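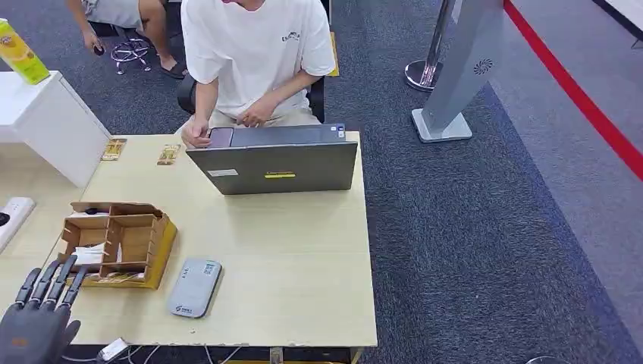
Meinrad Mayrhofer
February 21, 2023

Moved our parish newsletter archive off the old shared drive over the winter. 2692 files, the earliest scanned from typed sheets. Notes on file naming, as several people asked after the last thread.

The old names were whatever the editor typed that month. "Newsletter final", "newsletter FINAL2", "Zetdale news nov". Sorting by name gave you nonsense, and sorting by date gave you the day someone last copied the folder.

3 replies 11 likes

New pattern: year, month, short title, version. So 1987-11_zetdale-news_v1. Year first, always four digits. Month always two digits, or October lands before February.

No spaces. Most systems cope with them now, but our backup script doesn't, and I didn't want to rewrite it. Hyphens inside a part, underscores between parts.

Accents were worse. Hermine Auer's index had names typed on two different computers, and the same letter was stored two ways. They look identical on screen and fail to match in a search. I stripped accents from file names and kept them in the index.

1 reply 6 likes 2 shares

Duplicates: compared checksums, not names. 638 files were exact copies of something else in the archive. Deleted those after a full backup. A checksum won't catch the same page scanned twice, so there are still some near-copies in the 1990s folders. They can stay for now.

Undated issues went in a folder called 0000-00. It sorts to the top, which keeps it in view. Hermine has dated 18 of them from the advertisements — the Hudska bakery changed its telephone number twice, and that narrows things down well.

4 replies 19 likes

Renaming was done in batches, one decade at a time, with a log of old name and new name side by side. Keep the log. I have used it twice to undo a batch where the month and day had been swapped.

Scans are kept as TIFF, reading copies as PDF. Same name, different ending. If the names drift apart you will spend an evening putting them back together.

Still open: supplements. The Vurnar walking club sheet was folded inside the newsletter for years but has its own numbering. At present it gets the parent issue's date plus "supp". Hermine would prefer a separate series. We'll try hers on the 1970s and see how the index copes.

5 replies 8 likes 1 share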